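Product Review: Prelside Round Utility Bucket
Household Equipment Section, Lozano Residence Services
October 19, 2023

Summary
The Prelside round bucket is a plain plastic container intended for mopping, soaking and carrying cleaning supplies. Our section purchased two for the shared kitchens on the ground floor in August and has kept both in regular service. The bucket is recommended for general household cleaning. It is less suitable for residents who need measured dilution, for the reasons given under Limitations.

Background
The section supplies a basic cleaning set to each kitchen. Until this year the set was built around the Flenivico rectangular pail, which holds a flat mop well but is awkward to fill under a low faucet and tends to tip when lifted by one side. Inmaculada Vidal, who manages supplies for the section, asked that a round model be tried under ordinary conditions before the next order was placed. No special instructions were given to residents beyond the usual notice inside the cabinet door.

Construction and Handling
The bucket has a wide mouth and sides that taper toward the base. The taper allows several buckets to be nested in a closet, and it also keeps small items together at the bottom, where they can be reached with one hand. The plastic flexes slightly when the bucket is full but returns to shape when it is set down. After more than two months of use the rim showed light scuffing and no cracks.

The weight of the empty bucket on our kitchen scale was 454 grams. Residents described it as easy to carry up one flight of stairs when half full. A completely full bucket is heavy for most people, and the section advises against filling any model to the rim.

Use in the Kitchen
The bucket was used for floors, for cabinet fronts and for soaking cloths overnight. Its more frequent use, however, was as a place to keep supplies between cleanings. New items generally arrive in a shopping bag and are sorted on the kitchen floor, and the wide opening makes it simple to drop a scrubber or a folded cloth straight in. Pink was selected so that kitchen buckets would not be confused with those assigned to the bathrooms - a small matter, but one that had caused complaints.
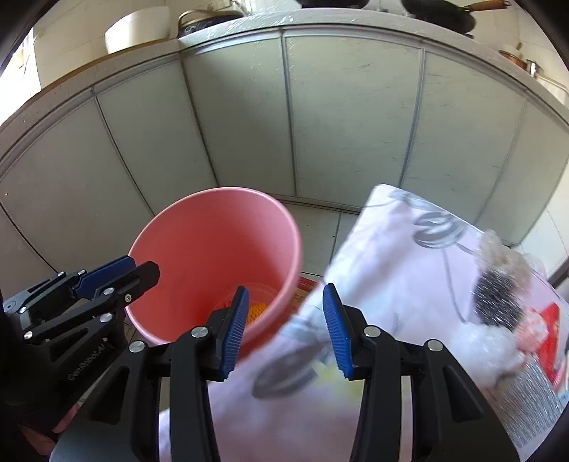
Limitations
There are no volume marks on the inside wall. Residents who dilute concentrated cleaner must measure the water separately, and the section has placed a 2000 milliliter pitcher in each kitchen for this purpose. The round mouth does not accept the wringer made for the Flenivico pail, and the Grisis wringer fits only loosely. Strong dyes, including those in some floor polishes, leave a faint stain on the plastic that ordinary dish soap does not remove.

Care
Rinse the bucket after each use and turn it upside down to drain. Scrubbers and mesh items should be taken out first and dried separately. Water warmer than 40 degrees Celsius was not tested.

Comparison with the Previous Model
The Flenivico pail remains the better choice for flat mops and will be kept in the two corridors. For kitchens, the Prelside bucket is easier to fill, easier to store and nearly half the price we paid for the older pail.

Recommendation
Approved for kitchen use. Lucinda Abernathy will accept requests for replacement buckets at the supply desk. Requests should state the kitchen number and whether a wringer is also needed.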